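Wusdale Garment Reuse Project – Progress Report to the Zinik Fund
Prepared by Min-kyu Ham, 02/09/2023

1. Collection and sorting
The Roltport depot now takes donated clothing on 2 days a week. Intake for the period was 400 bags. Wool and knitwear go to Yoo for resale; denim and other twills are held in Wusdale for repair.

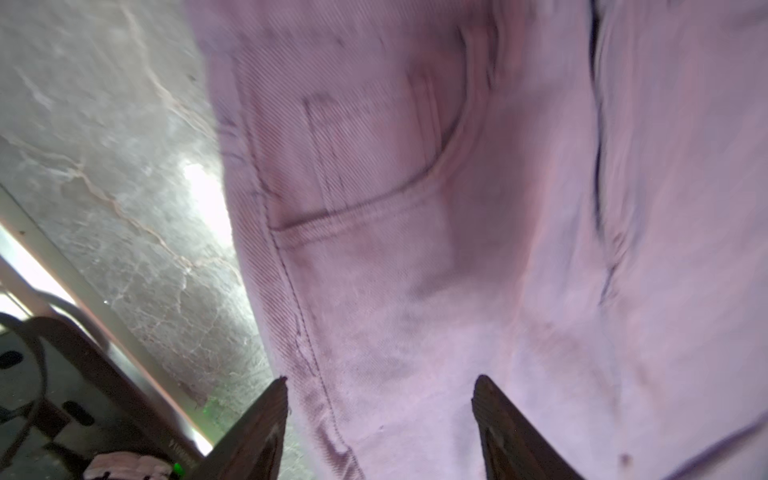
Pink denim pants, front pocket with double stitching

2. Repair training
In-ho Byun ran six evening classes on hems, zippers and patching. Thirty people enrolled. Attendance fell in the last two classes, which overlapped with the school break. Class times will change in November.

Stain treatment remains the slowest step. Items that need a second wash are logged separately – this was not done in the first period, so the figures are not comparable.

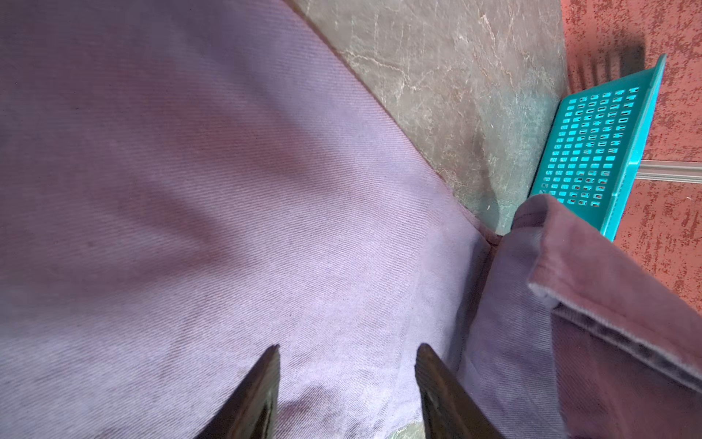 Purple twill with faint smudges

3. Spending
Thread, needles and detergent are within budget. Van rental is over budget due to the longer Roltport route. A transfer from the printing line is requested.

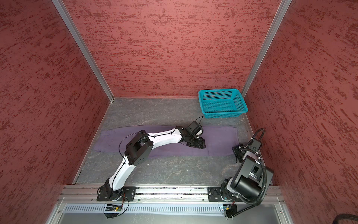 4. Next period
Renew the depot lease. Order a second steam press. Submit revised intake forms to Zinik for approval.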